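Joltinberg Push Kit — group report, part 2
Team: Hoi-yan Leung, Ho-yin Lam, Szu-yu Choi
Advisor: Yen-ting Chien

What we were asked to do

Try out the Joltinberg kit and say if the department should buy more. One kit, one arm, one term. Kit = finger tool, a wood board, colored blocks, and the Idosik software license. Arm is not included, we used the lab's.

Setup

Finger bolts on quick. Software install was not quick. Idosik wants its own login and the first one never came thru, Ho-yin had to write to support twice. Calibration wizard is good once you get to it — touch the corners, confirm, done. Manual skips the step where you set tool length. We set it wrong and lost an afternoon.

Task

Push only, no grasping. You type a command ("push the green star to the left") and the arm has to do it with the one finger. We logged 1,236 pushes in total. 300 of those were thrown out, most from before we fixed the tool length.
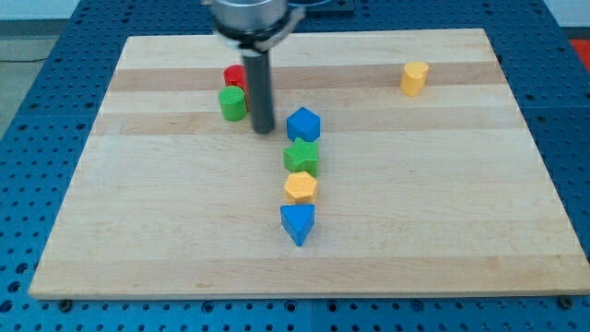
Dullano, July

Second round, done at the Dullano lab. The finger works close to the board and with shapes lined up near each other, like the blue pentagon, green star, yellow hexagon and blue triangle, it matters a lot which side you come in from. Pushing the star sideways was our hardest command. It tends to drag a neighbor along. Cylinders were easier to start but harder to stop where we wanted.

Changing approach speed to the slow preset helped. Szu-yu also wrote a small script that backs the finger off before it turns, 15 lines, it's in the appendix.

Cost

Kit is $2,000 with one year of software. Renewal price not on the site, we asked and are still waiting. Spare blocks sold seperately.

What we liked: hardware, the calibration wizard, log files are plain text and easy to read.
What we didn't: login, manual, no undo when you delete a run (we deleted one).

Recommendation

Buy one more, not a whole set. Wait on the renewal price first. Chun-yin Wan's group tested the Hsu kit and their numbers should go next to ours before anybody signs.

Still to do: fix table 3, add units to the speed plot, appendix B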